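Kuvard cloth set, December, notes by Ute Gerlach

1. Blue cloth on the beige sheet. Target is 20 takes, left and right grippers.
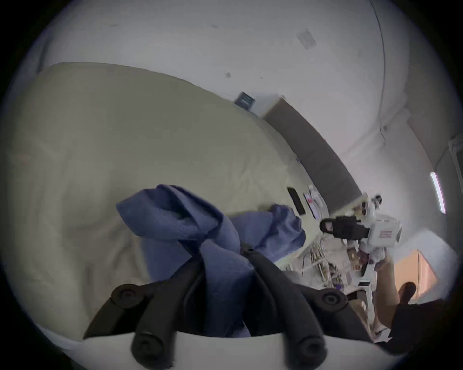 2. Log phones on the bed as distractors – same label as in the Valtmont set.
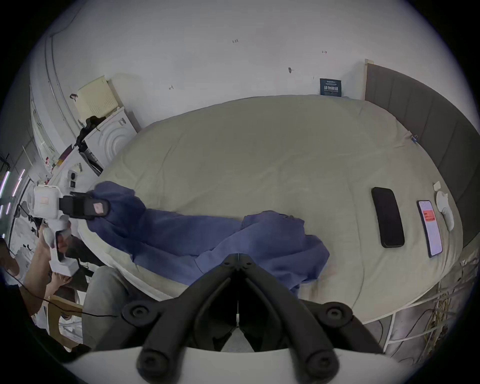
3. Start pose. Both grippers point at the wall, jaws open.

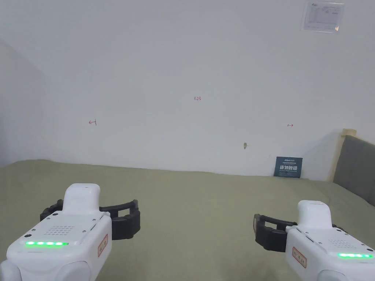 Start pose, green strips lit.

Kenneth wants 7 more starts from here. 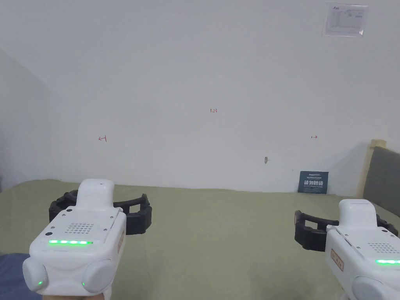
What do we do with a dropped grasp?
Keep it and tag it "miss".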